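Kuncombe Women's Refuge — safety walk-through, 2/8/19
Checked by Declan Geraghty

Front gate lock: pass. Closes first go now, love it!
Duress alarms, 11 tested: pass. Every one rang through to Lynch Street police station.
Hallway camera: pass, great clear view of the door.
Back fence light, unit 2: FAIL. Globe gone, please fix tonight.
Court order folder: 18 on file, one out of date — Mamora office to chase.
Staff know the drill so well, really good work all round. Next check November.
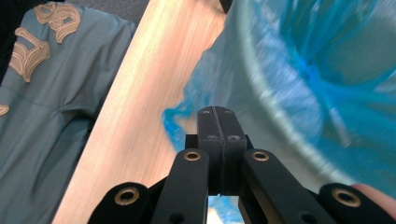 Who do I ring if an alarm fails after hours?
Ring the on-call worker on extension 83, and triple zero if anyone's in danger.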